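Dostbridge wants to end its free bulky pickup in May and charge by the item. I think the town should leave it alone.

The fee is supposed to save money. Last year the town spent 1,944 dollars on extra crews, a small sum for a service most streets use.

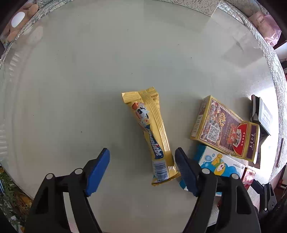
People without a truck will feel it first. My neighbor Ľubomír Skála is moving to Plendell, and he has 2 flights of stairs and no car. He can get a chair to the curb. He can't get it to the dump on Guthrie Road -- 9 miles each way.
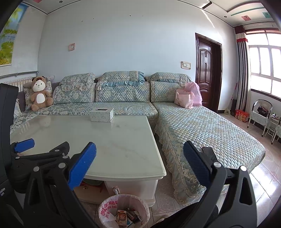
Some will pay. Others will leave things behind the school, as they did the last time we tried this, and the town will pick those up anyway. If the council needs to cut something, it could go from four pickups a year to three and tell us the dates early.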